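Packing and Household Tips Before a Group Coach Trip

Every April our department goes away for two days by hired coach, and since three years it is me who prepares the bags, the snacks and the small things. I write down what works in my kitchen and my hallway, so that other people who organise a trip for colleagues can use it.

The evening before

Freeze the water bottles only to two thirds. A full bottle will swell and the cap can crack. Lay them on their side in the freezer, and in the morning fill the rest with water from the tap.

Make the sandwiches with butter up to the edge of the bread. Tomato and cucumber travel in a separate box and go in at the moment of eating. For 20 persons I cut the loaves in the afternoon, wrap them in a clean damp tea towel and put the towel in a big plastic bag. The bread stays soft until noon of the next day.

Boiled eggs are not for a coach. Hard cheese, crackers, apples and salted nuts are good. Ask first if somebody has an allergy to nuts, and if yes, leave them at home completely.

Drinks on the road

Coffee in a flask keeps hot much longer if you fill the flask with boiling water for ten minutes and empty it before the coffee goes in. Milk goes in its own small flask. My colleague Silvana Vasconcelos puts a strip of masking tape on every cup with the name, and we now use half the cups we used before.

If the coach company allows drinks with bubbles, carry them upright in a crate with folded newspaper between the bottles. Ask the company before you buy. We travelled with Drullano the first time and with Zusside the last two times, and the rules for food were very different. With Zusside we paid a cleaning deposit of 109 euros and received all of it back.

Keeping the seats clean

Take one roll of bin bags, one pack of wet wipes and an old towel. Hang a bag on the back of every fourth seat with a clothes peg. For a fresh stain of coffee on fabric, press with a dry cloth first, then with a cloth and cold water. Do not rub. Chocolate must become hard before you lift it with the back of a spoon.

Chewing gum on the trousers: put the trousers in the freezer for one hour when you are home, and scratch it away with a blunt knife.

The small box for the front seat

I keep a shoe box ready all the year. Inside are plasters, safety pins, a needle with black thread, paper bags for those who feel sick, tissues, and a phone cable. Twice a year I empty it on the table and look at the dates of everything that has one. What will be too old before the next trip goes to the kitchen drawer to be used first. 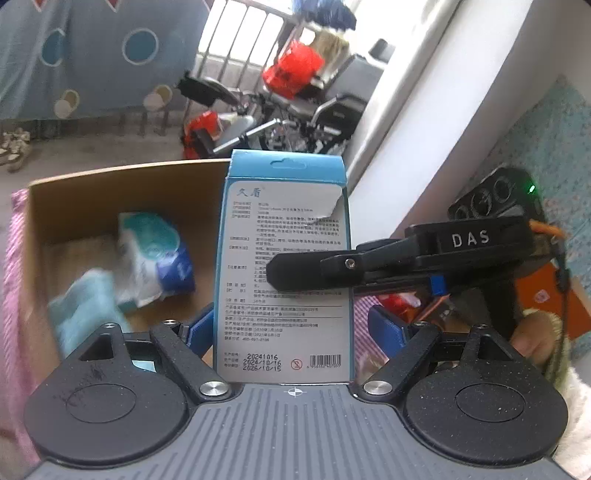 Dates on the back of a box: 2024/10/16 and 2026/10/15, with a shelf life of 24 months.

Write the nearest date with a thick pen on the lid of the shoe box. Then you need to open it only when that month comes.

After you come home

Wash the flasks the same evening with hot water and a spoon of bicarbonate, and leave them open overnight. Store them without the lid. Cool boxes should also dry open, with a sheet of newspaper inside against the smell.

Put the list of what was left over in the shoe box. Last time we brought back nearly all the crackers and not one apple, so this year I buy more apples.

Neusa Tavares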